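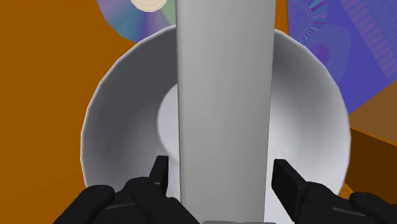 Wie bekomme ich einen alten Gussheizkörper sauber, ohne ihn abzubauen?

Moin zusammen, wir sind im April in eine Altbauwohnung in Gastberg gezogen, und im Flur hängt ein Rippenheizkörper, der vermutlich schon dem Kaiser die Füße gewärmt hat. Außen geht es. Zwischen den Gliedern aber wohnt etwas. Es ist grau, es ist flauschig, und wenn die Heizung anspringt, riecht der ganze Flur nach verschmortem Pullover. Staubsauger mit Fugendüse habe ich probiert, die Düse ist zu dick. Ein Kochlöffel mit Socke drüber ist auf halber Strecke stecken geblieben, der Löffel kam wieder heraus, die Socke wohnt jetzt auch dort.

Abbauen möchte ich das Ding nicht. Erstens ist es eine Mietwohnung, zweitens hänge ich an meinem Rücken. Der Vermieter meinte am Telefon, das sei »Patina«. Was nehmt ihr dafür, und kann man da mit Wasser ran?
flurfunk_77

Luuk Van Damme
Nimm eine lange Heizkörperbürste mit Ziegenhaar oder weichem Kunsthaar, arbeite trocken von oben nach unten und häng vorher ein feuchtes Bettlaken hinter den Heizkörper, so weit es eben geht. Wasser kommt erst danach und nur sparsam.

Ausführlicher, weil ich das in drei Wohnungen hinter mir habe und in der ersten alles falsch gemacht habe:

Heizung zudrehen und komplett auskühlen lassen. Warme Luft steigt auf und nimmt den Staub mit, und dann hast du ihn auf der Garderobe und in den Jacken. Manche schwören auf das Gegenteil, also voll aufdrehen, damit sich der Dreck von allein löst. Kann man machen, wenn man gern die Decke wischt.

Auf den Boden kommt Zeitungspapier, und zwar nass. Trockene Zeitung lässt jede Fluse bei der kleinsten Bewegung wieder abheben. Dann die Bürste von oben zwischen die Glieder schieben, langsam, und unten den Staubsauger laufen lassen. Zu zweit geht das gut. Allein klemmt man sich das Rohr zwischen die Knie und hofft, dass gerade keiner klingelt.

Bei alten Gussgliedern sind die Zwischenräume oft unregelmäßig. Wo die Bürste nicht durchpasst, nehme ich einen Streifen Mikrofasertuch, den ich um eine biegsame Leiste wickle und mit zwei Gummibändern festmache. Zwei, nicht eins. Deine Socke weiß, wovon ich rede. Die bekommst du übrigens mit einem Drahtkleiderbügel heraus, vorn zu einem kleinen Haken gebogen. Von unten angeln und nicht von oben stochern, sonst rutscht sie nur tiefer.

Wenn der lose Staub raus ist, kannst du mit lauwarmem Wasser und einem Spritzer Spülmittel nachgehen. Das Tuch gut auswringen. Nachher einmal mit klarem Wasser und dann trockenreiben, so weit du kommst. An Stellen, an denen der Lack ab ist, rostet Guss sonst schneller, als man »Patina« sagen kann. Natron oder Essig würde ich weglassen, beides wird im Internet gegen alles empfohlen und macht am alten Lack vor allem Flecken.

Einen Punkt noch: Wenn der Lack großflächig abblättert und sehr alt ist, bitte nicht trocken schleifen. In alten Anstrichen kann Blei stecken. Dann lieber nur feucht abwischen und den Vermieter schriftlich fragen, was da drauf ist. Am Telefon ist alles Patina.

Wer ganz unten angekommen ist, schaut am besten noch ans Ventil. Sitzt da Kalk oder ein grünlicher Rand, tropft es vielleicht, und das ist dann nicht mehr deine Baustelle.

Seitdem mache ich das zweimal im Jahr, einmal vor der Heizperiode und einmal hinterher. Der Pullovergeruch war nach dem ersten Aufheizen im Herbst weg.

daratlow_süd
Kompressor! Mein Schwager hat einen, einmal durchpusten, fertig. Hat keine Minute gedauert. Das Zimmer haben wir danach allerdings neu gestrichen, war aber sowieso fällig.

heizkeller_hanne
Die Bürste würde ich auch nehmen, aber achte auf die Länge. Ich hatte mir im Baumarkt ein Modell gekauft, das ungefähr bis zur Mitte reichte, und die untere Hälfte meines Heizkörpers ist darum bis heute ein Naturschutzgebiet. Also vorher messen, von der Oberkante bis zum Boden, und den Griff nicht mitrechnen, der geht nämlich nicht durch.

Statt Bürste tut es im Notfall auch ein Föhn auf Kaltstufe, von oben hineingehalten, mit dem nassen Laken dahinter und darunter. Das ist die zivile Ausführung vom Kompressor. Bei uns sah das Laken hinterher aus wie ein Schaf.

Und falls es nach dem Putzen immer noch riecht: Oft liegt der Staub nicht im Heizkörper, er liegt dahinter auf der Wandhalterung. Mit Handspiegel und Taschenlampe nachsehen. Bei mir lagen dort ein Wachsmalstift und der Verschluss einer Flasche, die vor meiner Zeit getrunken wurde. Der Stift war geschmolzen, und zwar in Richtung Tapete.

flurfunk_77
Danke euch! Kleiderbügel hat funktioniert, die Socke ist frei, dazu eine zweite, die nicht von mir ist. Bürste ist bestellt, gemessen habe ich brav vorher. Den Kompressor heben wir uns für den Auszug auf.

daratlow_süd
Sag Bescheid, der Schwager kommt gern.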